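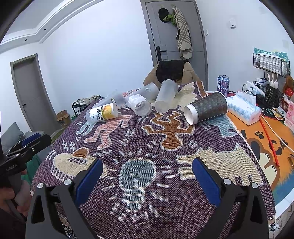
1 min read

My job at Plullum used to be knocking nothing over. Now I spend Wednesday with a gripper in my fist, tidying cups that are lying on their sides so a machine can learn how I do it. Kirstin Cairns, who runs our shift, wants 300 pickups before lunch. I managed 70 and a sore thumb.

Management says the robot will free us for higher work – they haven't said how high. Meanwhile I've become very good at cups. I'd like that on my pay slip, and a say in what the thing gets taught next. So far we've been offered a newsletter.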